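Print this page | E-mail this page

Kotness Mascot Refresh Kit

Item 3093. In stock, ships in 5 business days

Got an old brand character sitting in a drawer? Kit gets it back in front of customers. Made for small and midsize food brands, works fine for hardware stores, car washes, dentists too.

What you get:

Character guide, 388 pages, spiral bound. Poses, expressions, voice, what he wears in winter. Blank templates in back.
Recall survey - ready to mail or run at the store. Scoring sheet included.
Script starters for radio and 30-second TV.
2 licenses for the Plirnness layout software. Extra seats sold seperately.
Sticker sheets, cling film, one shelf talker per size.

New this year: the survey now asks about the jingle apart from the character. Lots of you wanted that. People hum the tune and can't name the brand, so the two scores never should have been lumped together.

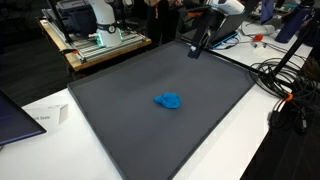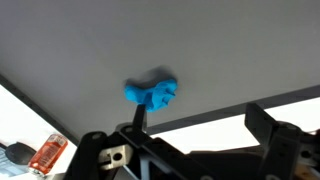
Color matching. Send us an old package or a clean print ad and we pull the original shades. Faded stuff is OK, newsprint is not. Turnaround is longer in January, everybody wants spring ads at once.

Which version? Standard covers one character. The Zunusa edition covers a family - sidekicks, villain, talking dog, whatever you've got. Same survey in both. If your character has been off the air more than one generation get the Zunusa, the extra chapter on re-introducing him to kids is worth the difference.

Srithong binder fits either edition. Not included. Older binders wont close on the new guide, too thick.

Rights: kit does not include any legal search. Check that you still own the character before you print anything. Agencies merge, paperwork goes missing, and the artist may have kept a piece of it.

Returns - unopened only. Once the software seal is broken it's yours. Damaged in shipping, call before noon and a replacement goes out same day.

Bulk pricing for agencies, call for quote.

Print this page | E-mail this page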